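Rakden says shared tables will fill its empty ground floor

Rakden, the office landlord, wants to let desks on its ground floor by the hour from April, and says the change will bring life back to a building that has been half full for two years. Tenants upstairs have heard this sort of thing before.

The plan would replace the private rooms with long shared tables, run by a booking firm called Esteo. Members would pay a monthly fee and then a further charge for each hour they sit down. Rakden has set aside space for a café, to be run by Jekora, although no lease has been signed.

Taras Bilyk, who speaks for the landlord, told a tenants' meeting on Thursday that 2,000 people had "shown an interest". Asked what that meant, he said they had clicked on a link. He could not say how many live near enough to use a desk, or how many had been told the price.
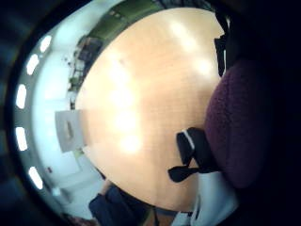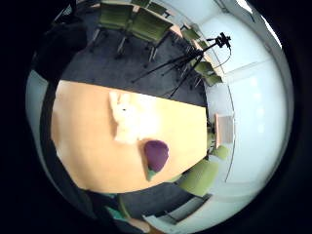
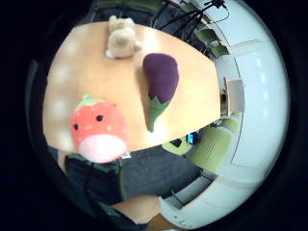
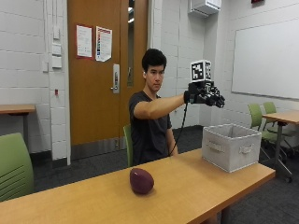 The price is the part that bothers Ridwan Manurung, who rents two rooms on the first floor for his translation business. He has worked out that a member coming in three days a week would soon be paying more than he does, without a door to shut or a drawer to lock.

"They keep calling it flexible," he said. "Flexible for them, I think. I make phone calls all day. Where do I do that?"

Phone calls would be taken in booths, according to the leaflet handed out at the meeting. It does not say how many booths there will be. It does say that the lights will be "responsive", a word Mr Bilyk was unable to explain – he promised to find out.

Similar promises were made when the lobby was done up. Tenants were told then that a gym would follow, and the space set aside for it now holds bicycles and old signs.

Rakden says existing leases will be honoured and that rents upstairs will not go up to pay for the work. It has not put either promise in writing, and Mr Manurung has asked it to do so before building starts. The landlord said it would reply in due course.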